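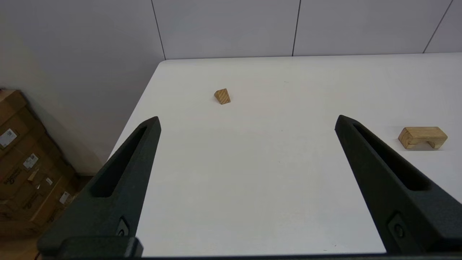 Fig. 5. Wrist view with two practice blocks set out, fingers open

Section 5: First pick with the Murnano block kit
Revised 9 May 2026. Replaces the March sheet.

Read this section through before you power the arm. The Grallivby leaflet packed with the kit says a first pick takes "minutes". Allow an afternoon. We have set up more than one of these kits from the leaflet alone and would not do it that way again.

5.1 Before you start

1. Clear the table of everything except the blocks you mean to use. A plain, pale, matt top is best. Glossy tops confuse the wrist camera, whatever the leaflet says about "any household surface".
2. Check the screw at the base of each finger. Finger-tight will not do.
3. Open the gripper fully from the Stemberg panel and wait for the ready tone.
4. Place one small block well clear of the fingers. Leave the arch and the other long pieces for later.
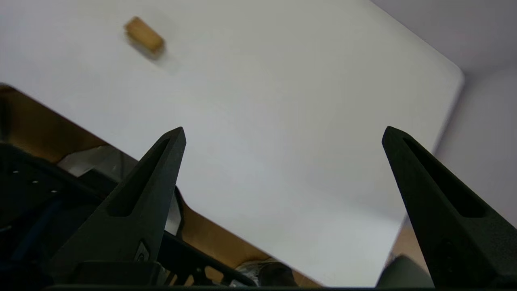
5. Choose Find, then Single. The panel will draw a box around whatever it thinks is the block. Look at the box before you press Accept. On a bright table it sometimes settles on a shadow, and it reports the same confidence either way, so we give that number no weight.
6. If the box is wrong, move the block a hand's width and press Find again. Do not drag the box by hand. The software lets you, but the depth reading stays where it was.

CAUTION: Keep hands and sleeves off the table from the moment you press Accept. The stop button ends the move, but the arm does not halt at once.

5.2 Picking and lifting

1. Set speed to 2. The factory setting is 3, chosen, we suspect, for the sales video.
2. Press Lower. The arm comes down over the block and pauses.
3. Check that the cable at the wrist has slack and is not under the gripper. The clip supplied for this purpose is poor. Two reusable ties do the job better.
4. Press Close, wait, then press Lift.

Note: "Adaptive grip" is listed as a feature on the Murnano box. As far as we can tell it means the fingers stop when the motor current rises. That is fine for hard wood. We would not trust it with anything soft or thin.
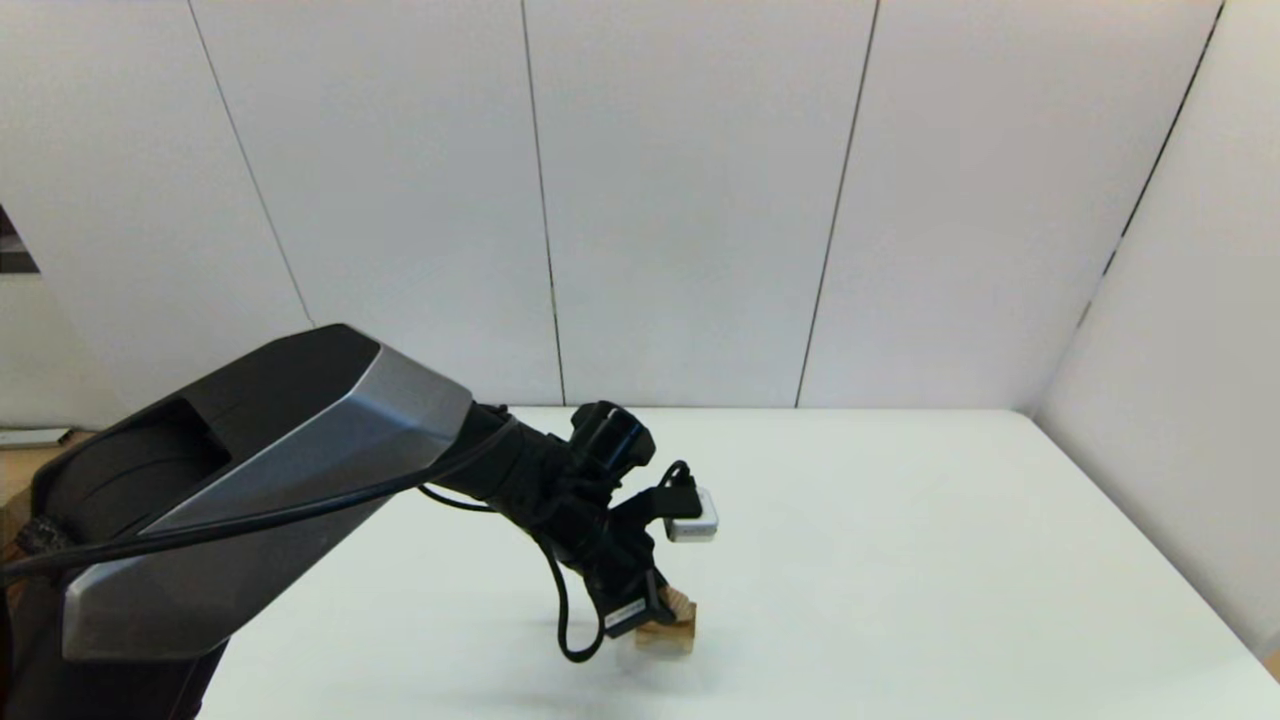

Do I need the Imhof calibration plan to get a reliable pick?
Not for single blocks. The plan is a yearly charge for a routine you can run yourself from the Service menu, and we saw no difference in results afterwards. It may be worth the money if you change fingers often.

5.3 Working with two blocks

Leave this until single picks are dull. With two blocks out, the panel asks for an order of work. Choose Manual. The Auto setting goes for the larger piece first wherever it lies, and may swing the arm across the smaller one to get there.

1. Put the blocks far enough apart for the open gripper to come down on either without touching the other.
2. Press Find, then Multiple. Check both boxes.
3. Tap the block you want first.

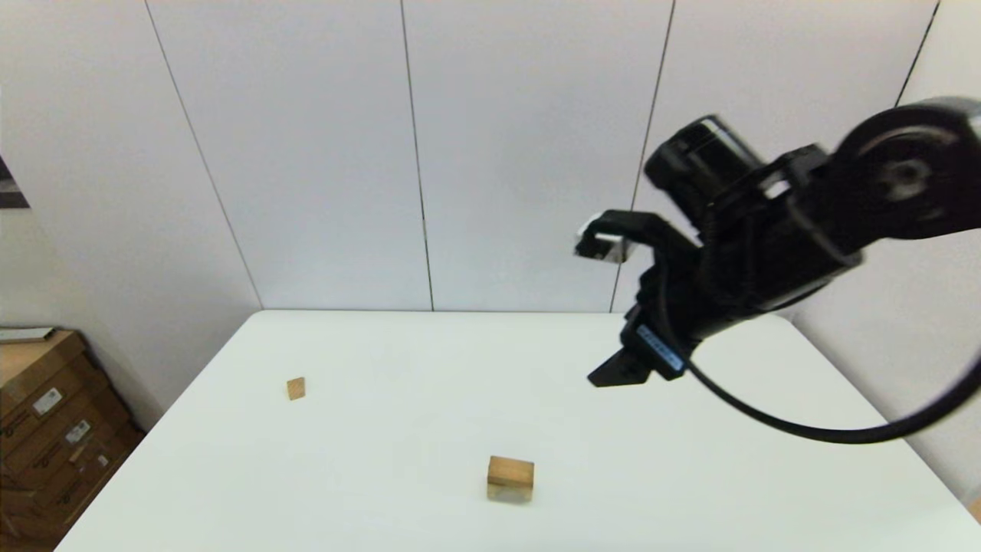

4. Watch the cable through the whole of the first swing. If it pulls tight at any point, press Stop, return to Home and start again from step 1.
5. After the second block, open the log and note any line marked 1,248. The leaflet calls this code "informational". In our use it came before a dropped block often enough that we now run Home whenever it appears.

CAUTION: Do not clear the log before contacting Grallivby support. They will ask for it, and the warranty form has a box for it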